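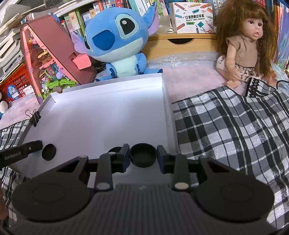 4. Picking up your Rundis camper and setting up the travel unit

Read this before you leave the Sedgwick depot. Takes 20 minutes, saves a phone call later.

4.1 At the counter

1. Have ready: license, booking number, the credit card you booked with. Debit cards no good for the deposit.
2. Deposit is $510. Held, not charged. Comes off after return, can take a few days depending on your bank.
3. Sign the condition sheet. Walk round the camper first, then sign. Scratches, windshield chips, awning.
4. Take your own photos of anything marked on the sheet.

Note: depot closes at 6 p.m. Arrive later than that and you get the camper next morning. No key box at Sedgwick.

4.2 Starting the travel unit

The travel unit is the screen left of the radio. Maps, campground bookings, toll account, all in there.

1. Turn the key to position 2. Engine can stay off.
2. Hold the side button until the Lustico logo shows.
3. Pick language and miles or kilometers.
4. Type in your booking number, no spaces.
5. Wait for the route list to load. First time is slow – leave it alone.
6. Tap Vehicle, then Height. Check it matches the sticker on the sun visor. If it dosen't, go back to the counter.

Caution: do not skip step 6. The unit picks roads by height. Wrong height, wrong bridges.

4.3 Loading the coast route

1. Tap Routes, then Clistolow Loop. Full loop is 494 miles.
2. Short on time? Choose the inland return. 282 miles, no ferry.
3. Set your daily driving limit. Four hours is plenty with kids on board.
4. Tap Save offline. Needed, as there's no signal for long stretches past Clistolow.

Note: in August the ferry sells out. Book the crossing before you set off, same screen, tab on the right. Camper goes as "vehicle over 20 feet".

4.4 Tolls

Toll account switches on by itself once the booking number is in. Use the lanes marked for tags. Don't pay cash as well, we can't get that back for you.

4.5 If something goes wrong

Screen stays black: key back to off, wait a minute, start over.
Booking number refused: check for a letter O typed as a zero.
Route list empty: you are probaly parked under the depot roof. Pull out into the lot, try again.
Unit talks too much: Settings, Voice, Low.

Still stuck, call the number on the key tag. Day and night for breakdowns, office hours for everything else.

Next: section 5, Water, gas and waste.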